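Fetumum: what went wrong with the box task, and what we changed
Speaker notes, internal safety and methods talk, 1/2/18

Slide 1. Title
Say hello, say the talk is 15 minutes and that questions can wait until the end. The handouts are by the door. Mention that I work on the Fetumum side and only know the Drellis site from visits.

Slide 2. What Fetumum does
Keep this short, most of the room has used the kit. People carry out kitchen jobs with a gripper in each hand. A camera on each gripper records what the fingers do, and the recordings go to train the arm at Drellis. We had 2475 recordings in the set when the trouble started. The storage box task made up 506 of them: pick up a lidded plastic box, move it between shelf and worktop, let go.

Slide 3. The fault
On the arm, in June, the box was dropped in the middle of a move. It came out of the jaws at shelf height, hit the edge of the worktop and went over the guard rail. It landed on the floor outside the marked area. The lid came off. There was no injury. A colleague had been standing at that spot a few minutes earlier to reset the shelf, so it was logged as a near miss and the arm was locked off for the rest of the day.

Pause here. Make the point that a light plastic box is not much of a hazard, but the same shelf was due to have glass jars on it the following week.

Slide 4. First guess, and why it was wrong
We blamed the arm. Motor current looked normal. The Nultar controller log showed the close command sent and confirmed. The wrist force reading dipped just before the drop, which we took for a loose cable. We changed the cable and ran it again, and it dropped the box on the third try.

Read out the log line if anyone asks: grip closed, width in range, no fault. The controller thought all was well. Width in range only means that the fingers stopped where a box of that size would stop them. It says nothing about how hard they are holding it.

Slide 5. Back to the recordings
This is where we should have started. We went through the box recordings by eye, looking at the jaws and the pads during each move.

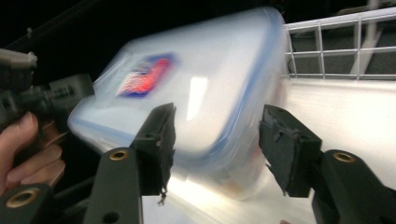

Box task, hand-held grippers. Box in motion, jaws wide apart, pad edges rough.

Leave the slide up for a bit. Point at the pads first. The covering on the left jaw has a frayed strip hanging from the tip, and on the right one the edges look torn and lifted. Then point at the blur on the box. At this speed the label can't be read, and our tracking software has the same problem with the outline.

Make clear that one still does not prove a bad grip. It can't show how firmly the box was held. What it gave us was two things to check across the whole task: pad condition and speed of the move.

Slide 6. Cause one: pads
The hand-held pads had no change date. They were replaced when somebody noticed them. With a worn pad, people adjust without thinking. They tilt the box, squeeze more, or bring the other gripper in to steady it. The arm copies the path and the finger width. It has no idea that the person was making up for a bad pad.

The pads on the arm were worn too, though less. We tested old and new pads on the bench with the same box and the same finger width. The old ones let go at a much lower pull. The smooth lid made it worse.

Slide 7. Cause two: speed
People get quicker as a session goes on. In the later recordings the box is often swung across, and the tracker loses it for part of the move. Our checking script was meant to reject those. It only looked at the first and last second of each recording, so a fast middle went straight through.

Own up to this one. The script was ours, and the gap had been there from the first version.

Slide 8. Cause three: no slip check on the arm
The wrist reading did show the box going. We were recording it and not acting on it. The dip I mentioned on slide 4 was the slip itself — it was never a cable fault.

Slide 9. What we changed
Pads on both the hand-held grippers and the arm are now checked before each session, and any lifted edge means a new pad. The old pads are thrown away and not kept as spares.

The script looks at the full length of the recording. Anything where the tracker loses the box during a move goes into a separate folder for a person to look at.

The arm stops if the wrist reading drops during a carry. It holds position and waits. It does not try to grip again by itself.

The guard rail at Drellis has been raised, and the shelf is only reset with the arm locked off. That rule was already on the wall. It is now in the start-up checks as well, and the arm will not run until it is ticked.

Slide 10. Results so far
We took out almost a quarter of the box recordings and trained again. There have been 5 slip stops since then and no drops. In each stop the box was still in the jaws when we got to it. Don't oversell this, the speed limit on the arm is still lower than it was before the fault.

Slide 11. Still open
The Were team uses the same pads on a heavier gripper and we have not tested that. Glass is still off the shelf. The slip check gives false stops when the box is very light, and we have no fix for that yet.

If there is time, pass round the old and new pads. Then questions.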